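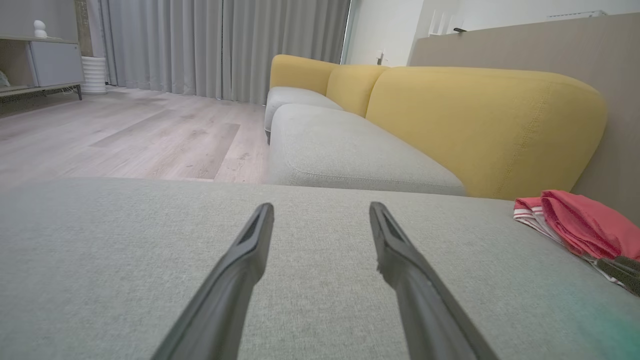
2020년 2월 26일, Atudville 거실, 소파 위 천 집기

드디어 된다! 오늘은 흥분해서 쓰는 글이라 순서가 좀 뒤죽박죽일 텐데 나중에 정리하겠음. 일단 결론부터. 손목 카메라 영상만으로 쿠션 눌림을 추정해서 하강을 멈추는 방식이 소파 위에서 통했다. 200회 평가에서 실패 29회. 지난번 고정 높이 방식은 같은 조건에서 절반을 겨우 넘겼던 걸 생각하면 한참 들여다볼 만한 차이다.

배경 메모 (나중에 합류하는 사람용)
Mumby 정책은 책상 위에서는 원래 잘했다. 단단한 면 위의 천은 손가락이 바닥에 닿는 높이가 정해져 있으니 거기까지 내려가서 오므리면 끝이다. 소파로 오면 그게 다 무너진다. 쿠션마다 높이가 다르고, 가운데와 가장자리의 단단함이 다르고, 앞쪽은 둥글게 말려 내려간다. 덜 내려가면 천 위를 긁고 지나가고, 더 내려가면 쿠션 커버까지 같이 집는다. 커버를 집은 채로 들어 올리는 그 느낌, 겪어본 사람은 안다. 모터 전류가 쭉 올라가고 Seo가 비상 정지를 건다.

힘 센서를 달자는 얘기는 계속 있었는데 손목이 무거워지는 게 싫어서 미뤄 왔다. 손가락 끝이 화면 아래쪽에 늘 들어와 있으니 그걸 써먹자는 게 이번 실험의 출발점이다.

방법
손가락 두 개는 그리퍼에 고정되어 있으니 벌림 값만 알면 화면 어디에 보일지 계산이 된다. 그 자리를 마스크로 빼고, 손가락 끝 바로 바깥쪽 띠 모양 영역에서 천 무늬의 움직임을 추적한다. 닿기 전에는 무늬가 고르게 커진다. 닿고 나면 손가락 끝 가까운 곳의 무늬가 안쪽으로 빨려 들어가듯 휘고, 먼 곳은 그대로 커진다. 두 영역의 확대율 차이를 눌림 신호로 쓴다. 이게 전부다. 코드로도 얼마 안 된다.

회색 소파가 여기에 정말 좋은 상대다. 밋밋해 보이는데 가까이 가면 직조 무늬가 또렷하게 잡혀서 특징점이 모자란 적이 없다. 처음에 색이 균일하니 추적이 안 될 거라고 노트에 적어 놓은 사람(나)은 반성할 것.

다만 화면 구석 쪽에 청록빛이 살짝 도는 부분이 있다. 색으로 뭔가를 판단하는 단계가 있으면 거기서 걸릴 수 있으니 추적 입력은 흑백으로 바꿨다. 바꾸고 나서 결과가 나빠진 건 없음.

신호가 문턱값을 넘으면 하강을 멈추고, 그 위치에서 아주 조금 올린 다음 오므린다. 이 '조금 올리기'가 의외로 중요하다. 눌린 상태 그대로 오므리면 쿠션 커버가 손가락 사이로 올라와서 같이 물린다. 올린 다음 오므리면 커버는 제자리로 돌아가고 위에 얹힌 천만 남는다. 얼마나 올릴지는 지금 손으로 맞춘 값인데, 눌림 신호가 줄어드는 속도를 보고 정하게 하면 더 좋을 것 같다. 아래 할 일에 적어 둠.

데이터
시연 기록은 900개에서 시작했다. 이 가운데 손가락 끝이 천에 가려진 구간이 너무 긴 것, 손목이 하강 중에 회전한 것, 타임스탬프가 어긋난 것을 걸러내고 610개를 썼다. 버린 게 아깝긴 한데, 회전이 섞인 기록을 남겨 두면 확대율 계산이 엉망이 된다. 회전 보정을 넣고 다시 살리는 쪽으로 가고 싶다.

라벨은 사람이 달지 않았다. 시연자가 하강을 멈춘 시점을 그대로 정답으로 썼다. 시연자가 멈추는 시점이 꽤 일정하다는 게 이번에 알게 된 재미있는 점이다. 다들 쿠션이 꺼지는 모양을 보고 멈춘다고 한다. 그러니까 우리 방법은 사람이 이미 눈으로 하던 걸 흉내 낸 셈이다. 보고서에 이 얘기를 꼭 넣자.

집는 대상은 Sastico 천 묶음에서 골랐다. 얇은 것, 두꺼운 것, 가장자리에 줄무늬 트림이 있는 것까지. 산호색 천처럼 소파와 색이 확 다른 것만 쓰면 너무 쉬운 문제가 될까 봐 회색 계열도 섞었다. 예상대로 회색 위의 회색은 위치 찾기에서 손해를 본다. 그런데 일단 위치만 맞으면 집는 단계의 성공률은 색과 상관이 없었다. 눌림 신호가 색을 안 쓴다는 걸 생각하면 당연한데, 그래프로 보니까 기분이 훨씬 좋다.

조건
소파는 긴 것 하나를 그대로 썼고, 앞자리, 가운데, 커튼 쪽 끝자리를 섞었다. 노란 등쿠션은 치우지 않았다. 치우면 훨씬 편한데, 그러면 거실에서 하는 의미가 없다. 천을 등쿠션에 기대 놓은 경우와 좌판 한가운데에 둔 경우를 따로 기록했다. 커튼은 평가 내내 같은 상태로 두었고 조명도 건드리지 않았다. 시작 자세는 매번 조금씩 다르게 줬다. 그래야 정책이 시작 화면을 외우지 않는다.

성공 기준은 천만 집어서 들어 올린 뒤 내려놓을 때까지 놓치지 않는 것. 커버가 함께 물리면 천을 들어 올렸더라도 실패로 쳤다. 예전 노트에는 이걸 성공으로 친 기록이 섞여 있으니 비교할 때 주의할 것. 고정 높이 방식 수치는 이번 기준으로 다시 판정해서 맞춰 두었다.

실패 쪽 이야기
제일 많은 건 좌판 앞쪽 둥근 모서리다. 거기는 면이 기울어 있어서 한쪽 손가락이 먼저 닿는다. 지금 코드는 양쪽 신호를 평균 내는데, 한쪽만 눌리면 평균이 문턱값 아래에 머물고 로봇은 계속 내려간다. 평균을 최댓값으로 바꿔서 몇 번 돌려 보니 과하게 눌리는 일이 줄었다. 대신 너무 일찍 멈추는 경우가 생긴다. 양쪽을 따로 보면서 손목을 기울이는 게 맞는 답 같다. 이거 정말 해 보고 싶다!

다음은 접힌 천. 여러 겹으로 접혀 있으면 손가락이 천을 먼저 누르고, 그 아래 쿠션은 한참 뒤에 반응한다. 눌림 신호가 두 단계로 올라오는 게 로그에 뚜렷하게 보인다. 첫 단계에서 멈추면 맨 위 겹만 집고, 두 번째 단계까지 가면 전체를 집는다. 처음엔 실패로만 봤는데 생각해 보니 이건 겹을 골라 집는 데 쓸 수 있다. 두 단계 사이의 간격이 천 두께와 같이 움직이는지 확인해 볼 것. 그게 맞으면 별도 실험으로 떼어 낼 만하다.

솔기 위에서는 무늬가 한쪽으로만 휘어서 신호가 들쭉날쭉하다. 솔기를 피해 접근하게 하면 간단히 해결될 것 같지만 솔기 검출을 또 붙여야 하니 일단 보류. 대신 띠 영역을 조금 넓혔더니 튀는 값이 줄었다.

등쿠션 바로 앞에 놓인 천은 걱정했던 것보다 잘 된다. 손목이 쿠션에 먼저 닿을까 봐 접근 각도를 제한해 뒀는데, 이 제한 때문에 오히려 계획 실패가 났다. 제한을 풀어 준 뒤로는 문제없음. 이런 건 진작 풀어 볼걸.

하드웨어 메모
오른쪽 손가락 끝 위쪽 가장자리가 살짝 거칠어 보인다. 마스크 경계가 그쪽만 한두 픽셀씩 흔들리는 이유가 이것인지 확인 필요. 새 손가락으로 바꾸기 전에 지금 상태로 기준 영상을 꼭 찍어 둘 것. 바꾸고 나서 결과가 달라졌을 때 비교할 게 없으면 곤란하다.
손가락 표면이 무광이라 반사가 거의 없는 건 아주 고맙다. 모서리에 은은하게 밝은 선이 잡히는데 이건 마스크 맞추기에 도리어 도움이 된다. 교체품도 무광으로 가자.
Seo 쪽 로그는 하강 구간만 따로 저장하게 바꿨다. 파일이 작아져서 한자리에서 전부 돌려 볼 수 있다. 예전 형식으로 읽는 스크립트는 깨지니 읽기 함수를 새 것으로 바꿔 주세요.

문턱값에 대해
값 하나로 소파 전체를 덮을 수 있을 줄은 몰랐다. 자리마다 따로 맞춰야 할 거라고 각오하고 표까지 만들어 뒀는데 쓸 일이 없었다. 신호가 비율이라서 절대적인 단단함의 영향을 덜 받는 것 같다. 아직은 추측이고, 다른 소파나 침대에서 해 보기 전에는 크게 말하지 않기로. 무늬가 거의 없는 천, 예를 들어 매끈한 가죽류에서는 추적할 게 없어서 안 될 가능성이 높다. 반대로 털이 긴 천은 무늬가 제멋대로 움직여서 또 다른 이유로 어려울 것 같다. 둘 다 꼭 시험해 보고 싶다. 안 되는 경계가 어디인지 아는 것도 결과다.

프레임 수를 줄여도 되는지 잠깐 봤다. 절반으로 줄이면 멈추는 시점이 늦어지지만 성공률에 눈에 띄는 변화는 없었다. 하강 속도를 올리면 얘기가 달라진다. 속도를 올릴 거면 프레임은 그대로 둘 것. 속도와 프레임을 같이 바꾼 실험은 원인을 가를 수가 없으니 오늘 마지막에 돌린 것은 결과표에서 뺐다. (폴더에는 남겨 둠, 이름 끝에 '섞임'이라고 붙인 것.)

할 일
좌우 신호 분리, 손목 기울이기와 연결
올리는 거리를 신호 감소 속도로 정하기
회전 보정 넣고 걸러낸 시연 다시 살리기
접힌 천 두 단계 신호 로그 따로 모으기, 두께 재서 같이 기록
오른쪽 손가락 끝 확대 촬영, 그다음 교체
3월 공유 때 보여줄 영상 고르기. 잘된 것만 고르지 말고 앞쪽 모서리 실패도 꼭 넣을 것
고정 높이 방식 재판정 결과를 공용 표에 올리기

내일은 좌우 분리부터 시작한다. 소파와 노란 쿠션 배치는 그대로 둘 테니 혹시 먼저 쓰는 분은 옮기기 전에 연락 주세요. 문턱값 파일도 오늘 것으로 덮어써 두었음.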